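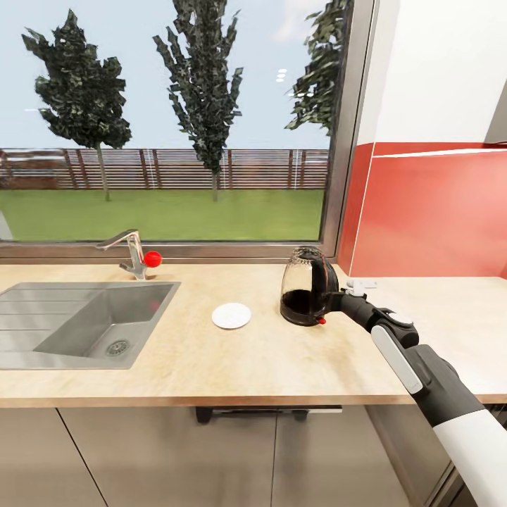
Coffee carafe on the counter under the window

Reading time: 2 minutes

Tasters wanted for the new supper menu at Kilavel

If you have ever eaten a plate of food somewhere and wished you could have a quiet word with the kitchen about it (kindly, of course), we would love to hear from you. Kilavel is a 41-seat restaurant on Mokoena Street in Iston, and we are getting ready to change almost everything we serve in the evening. Before we do that, we want to cook it all for people who will tell us what they think while there is still time to fix it.

We opened with a short menu of soups, flatbreads and slow-cooked beans, mostly because that was what we knew how to make well in a kitchen that size. It has treated us kindly. Some of you have ordered the white bean and lemon dish so many times that we start it when we see you at the door, and please don't worry, it's staying. But the rest of the menu has grown a bit at a time, the way a junk drawer fills up, and there are dishes on it that we keep going mainly out of habit. So over the winter we have been writing new ones. There are braised greens with toasted barley, a smoked trout pie we have made far too many times at home, a carrot dish that we argue about constantly, and several desserts that use the pears we buy from the orchards out at Gadstead.

What we need now is a group of tasters who will come to a few sittings with us in February, before the menu goes on sale. You don't need any training, and you don't need fancy words for flavors. "Too salty" is a perfectly good note. So is "I would eat this on a Tuesday but I wouldn't leave the house for it," which we were given last year about a stew and which was completely right.

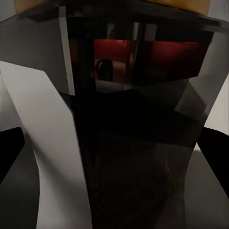
Each sitting lasts 90 minutes and takes place on a Sunday, when we are closed to the public. You will be served small plates of five or six dishes, one at a time, with water and bread in between. After each one you fill in a half-page card, and at the end we all sit and talk for a while. We do ask that you keep your opinions to yourself until the talking part. It's harder than it sounds, especially with the desserts, but we have learned that once one person groans happily over a pie, everyone at the table starts liking it more.

Now, about who we are looking for. We would especially like to hear from people who don't already come to Kilavel every week. Our regulars are dear to us and several of them will be there, but they forgive us things. We would like some folks who have never been in, and people who cook at home for picky children, and people in their seventies and eighties, and students, and anyone who finds restaurant portions either silly or huge. We would be glad of vegetarians and of people who are deeply suspicious of vegetarians' dinners. If you work in another kitchen in town you are very welcome too – just tell us so, and we'll put you at a table with other cooks where you can all be as fussy as you like.

There are some people we can't look after properly this time, and we're sorry about it. Our kitchen is small, and wheat, nuts, milk and fish are all in use at every sitting, so if you have a serious allergy to any of those we can't promise you a safe plate. Milder things are usually fine. Put them on your form and we will write back and tell you plainly what you could and couldn't eat. Tasters need to be 18 or over.

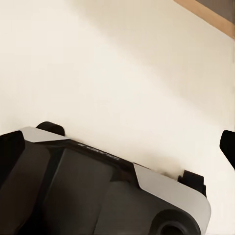

One woman who tasted for us last year said she had expected to be politely fed and politely ignored, and was startled to find the dumplings she had complained about came back at the next sitting with thinner dough. She told us it had made her braver with the card the second time around, and that she would like to see more people come who don't think of themselves as food people at all.

We took that to heart, and it's a good part of why we're asking so widely this time.

As for what you get, the food is free, obviously, and every taster receives a $90 gift card for Kilavel after their last sitting. We ask you to commit to 2 sittings if you can, so that you can try some dishes in both their early and later versions. If you can only make one, please apply anyway and say so – we can often find a place for you, though the gift card will be for half the amount. If you need help with bus fare or a babysitter, mention it, and we'll work something out with you privately.

To apply, pick up a form at the counter any evening before nine, or write us a letter or an email. Tell us your name, how to reach you, which Sunday afternoons you could manage, anything you can't eat, and the last meal you really enjoyed and why. That last one can be as long or as short as you want. Toast counts. Last year we put up one small notice by the register and somehow ended up with 700 forms, so it may take us a little while to answer, but everyone will get a reply, including those we can't fit in.

The front door has one low step and we have a ramp for it. The restroom is on the same floor as the dining room. Please come hungry, and please go easy on the perfume.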